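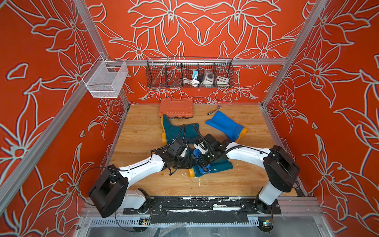 Boots, a blue cloth and the orange tool case. Thursday morning, day one of getting ready for the wet season.

1/ I promised some of you that I would write down how I clean and store children's rubber boots. I look after the boot shelf at a small forest kindergarten near Brasau, and my English is slow, so please have patience. It will be a long thread.

2/ We have 28 pairs on the shelf. Most of them are Grisska, because they are cheap in our town and the sole is soft enough for small feet. Some are Amik. The Amik ones last longer but they are stiff in the first weeks and the children complain.

3/ First step: knock off the mud when it is dry. I made the mistake of washing wet mud in the sink for one whole winter. The drain was not happy. Now the boots wait overnight on newspaper and in the morning most of it falls off with a hard brush.

4/ Second step: lukewarm water and a small drop of washing-up liquid. No more than that. Strong cleaner makes the rubber dull, and after some months you see fine cracks where the foot bends.

5/ Third step is the cloth. I wipe around the edge where the upper meets the sole. On the teal boots this edge is easy to follow, the sole is yellow and the dirt shows at once. On an all-black boot you must go with your finger to feel it.

6/ For the cloth I use old cotton. Kitchen paper breaks into small pieces and they stay in the pattern of the sole. Microfibre is fine too, but please wash it without softener, otherwise it only moves the water from one side to the other.

7/ Small stones: for these I keep the pliers near. A stone that sits deep in the sole will not come out with the brush, and if you push with a screwdriver you can go through the rubber. I did this once with a boot that was two weeks old. Pull slowly and turn a little.

8/ Somebody asked me last time about the inside. I fill the boot with newspaper, wait two hours, take it out and fill again with fresh. Never on the radiator! The glue becomes soft and the sole opens at the toe. A place with moving air is enough.

9/ If the smell is bad, one spoon of baking soda in an old sock, and the sock stays in the boot for the night. In the morning shake the boot well. White powder on dark trousers is not nice for the parents.

10/ Small holes. I use the repair set from Magagula, the one with the grey patches. Clean the place, make it rough with sandpaper, thin glue, wait 7 minutes, press. The paper in the box says to wait less, but for me it did not hold.

11/ Big holes, or a crack over the bend: I do not repair any more. These boots become flower pots on our fence. The children like to choose which plant goes in which boot. Strawberries grow well, lettuce not so much.

12/ Storage. Boots stand upright, in pairs, with a clothes peg between them and the size written on the peg. A boot that lies on its side for the whole summer gets a fold in the shaft, and this fold is where it will break later.

13/ If the shaft is already folded, put a rolled magazine inside and leave it for some days in a warm room. It does not become like new, but the child's leg goes in easier.

14/ About the cost, because I was asked. This year we paid 530 crowns for glue, patches and two new brushes. I think this is less than one good pair of boots, but prices are different in your country, so please calculate for yourself.

15/ One thing I still do not know: how do you remove ballpoint pen from light rubber? Parents write names on the outside and then the boot goes to a smaller brother or sister. I tried alcohol, and it made a big blue cloud. If you have a better way, please write it under this post.

16/ Tomorrow I continue with the rain trousers. There are many broken buckles.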